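Trokuvley Solidarity Circle — minutes of the February meeting
22nd February, 7 p.m., upstairs at the Anberg Street library 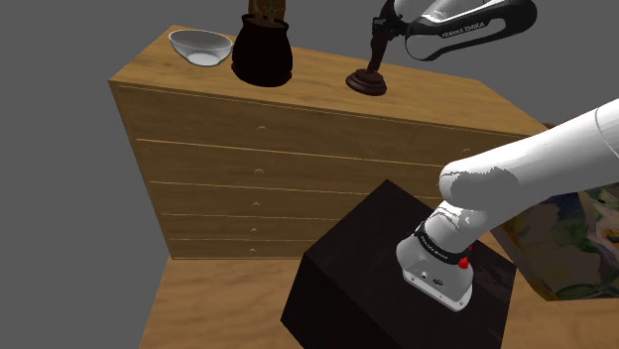

Okay, so these are my notes from the meeting, and I've typed them up pretty much the way I scribbled them down. The main thing on everybody's mind was the march for the tenants and workers arrested in Tirnel in December, and whether the city is going to give us the route we asked for (short version: not yet!). We started with the sign-in and the hat, like always. Princess wants to swap the hat for something people can see into, a shallow white bowl like the one on top of the chest of drawers, next to the black vase, and I'm all for it. The hat took in $109 for the legal fund.

Who was there: 20 of us, counting the two students who came in late from the bus. Princess Padilla ran the meeting and I (Kyung-hwa) took notes. The Bíró Square people sent their apologies and a long email, which I've tried to boil down below.

Last meeting's minutes. Approved with one fix. I had written that the December vigil ended at nine when it ended at eight. Sorry about that!

News from Tirnel. Princess read out a letter from one of the families. Twelve people are still being held after the rally outside the governor's office, and three of them have not seen a lawyer. The hearing has been moved again. The family says visits were cut to ten minutes and that packages are getting through, but opened. There was a long quiet after that one. Somebody asked if we can post the letter on our site, and the answer is no, not with names or the street in it. I'm going to write a version the family can look over first, and it doesn't go anywhere until they say yes.

The petition. We have 470 signatures on paper. The online one is separate and I don't want to add them together, as plenty of people signed both (I did, oops). We argued for a while over whether to hand the paper ones to the consulate now or wait until after the hearing. I was in the wait camp going in, but the point that won me over was that a petition handed in after a sentence is mostly a souvenir. Vote was 14 for now, 5 for waiting, and one person sitting it out. So we deliver next week, in the morning, with no more than four people at the door so it can't be called a demonstration.

The march. The city got back to us on the permit and they're fine with the date but they don't like us crossing the bridge. They offered a route that goes behind the bus depot, where we would be seen by nobody but bus drivers. People were pretty steamed. The Bíró Square email says their group would take the depot route if it means a permit for sure. Most of the room would not. We agreed to ask for the bridge sidewalk only, with traffic left alone, and to say so politely and in writing. Princess will send that on Monday and copy me. If it's still no, we stay in the square, stand there for an hour and have the speeches.

Marshals. We need 12 and we have seven. You don't need experience, you need comfortable shoes and the ability to stay calm when a guy in a pickup yells at you. Training is one evening, and I'll bring soup. Please, please sign up before the next meeting — I do not want to be calling people at dinnertime again.

Signs and chants. Fast one for once. Names of the detained only where the family has agreed. No flags on poles, per the permit. Two people offered to make the big banner, and the old one from the fall is being retired, the paint is coming off in sheets. There was a suggestion to write a new chant in both languages, and we tried one out loud, and let's just say it needs work.

Press. The Anberg paper wants an interview. Princess said she'd do it if someone goes with her, and I said I would. We're going to stick to the hearing and the lawyers and stay away from guessing what the governor will do.

Any other business. The library wants us out by 8:45 from now on, so we have to quit chatting on the stairs. Somebody left a green scarf on the radiator and I have it at my place. The spring potluck was brought up and put off until after the march.

To do:
Princess — permit letter, call to the consulate about a time
Me — family letter draft, marshal sign-up sheet, soup
Everybody — get your paper petition sheets to one of us before we deliver

We wrapped up at 8:40. Next meeting is in two weeks, same room, same time. If I got something wrong in here, tell me and I'll fix it.

Kyung-hwa Tak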